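Cricketschläger Verkow Silau, Größe 2

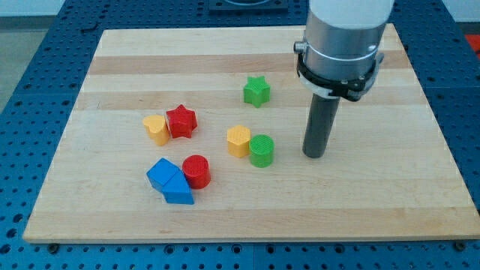

Produktdetails

Der Silau ist ein Kinderschläger für das Training mit Soft- und Tennisbällen. Für harte Lederbälle ist er nicht freigegeben. Das Blatt besteht aus Kaschmirweide und wird geölt geliefert, der Griff ist mit Gummi überzogen.

Artikelnummer: 2259
Größe: 2
Griff: rund, kurz
Lieferumfang: Schläger, 2 Ersatzgummis

Vor der ersten Saison das Blatt dünn nachölen und liegend trocknen lassen. Nicht an der Heizung lagern. Ab 10 Stück gilt der Vereinspreis. Die nächste Lieferung kommt im August.

Ähnliche Artikel
Verkow Ivano, Größe 4
Schlägerhülle Evangelista
Beinschützer Ivano Junior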